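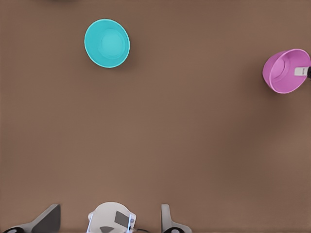

Figure 4.1 Two bowls on a brown tabletop.

Chapter 4
The Education of an Heir

In many monarchies the preparation of the next ruler begins long before any law demands it. A child who will inherit a throne must learn the ceremonies, the constitution and the names of a great many people. In this chapter we study how such learning was organized in the small principality of Ararmont, where the palace archive keeps 584 letters between tutors and the royal household.

The first tutor of whom we have good knowledge is Saranya Namboodiri. She came to the court at Brivcombe when the young princess was 12 years old, and she remained until the coronation. Her lessons were short - seldom more than 40 minutes - but they were held every morning, also during travel. The princess had to read one petition from an ordinary family and write the answer in her own hand. 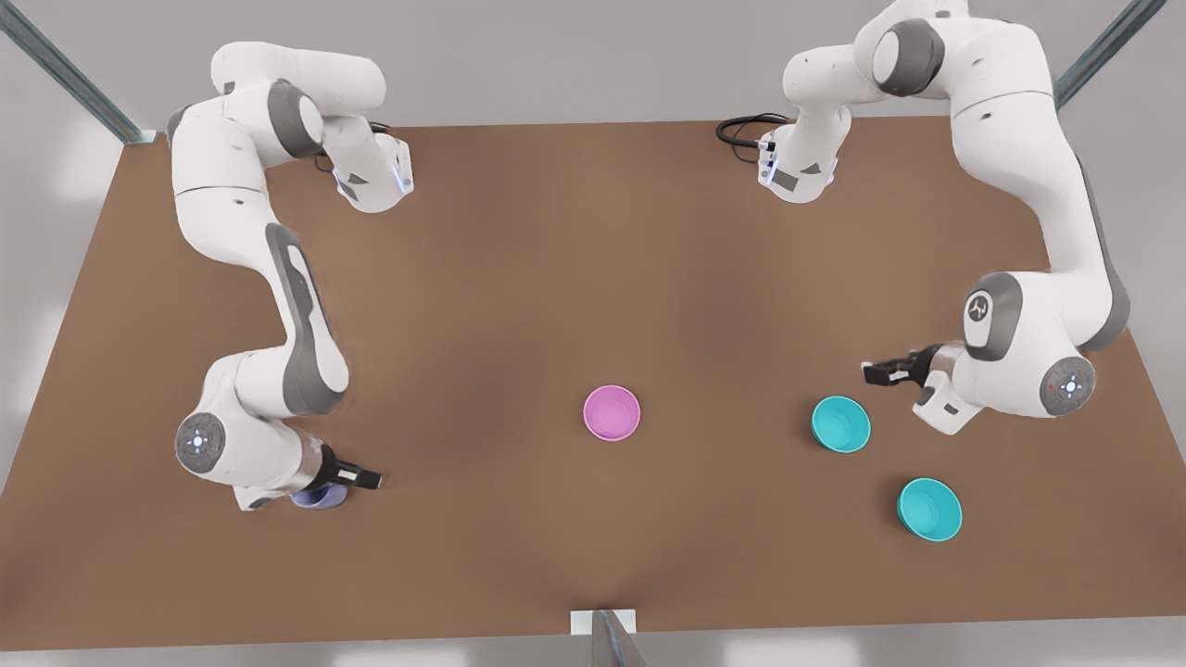
This habit of answering petitions was not liked by everybody at the court. The chamberlain, Raghavendra Gowda, complained in March that the heir was spending more time with farmers' letters than with her dancing master. The old queen favoured the tutor. In her reply to him she wrote only one line: "Let her read."

By the end of her training the princess had answered about 1,000 petitions. Historians still discuss how much of this work was truly hers. We return to the question in section 4.3, after we have looked at the household accounts and at the role of the grandparents.

Key terms: heir apparent, regency, household, petition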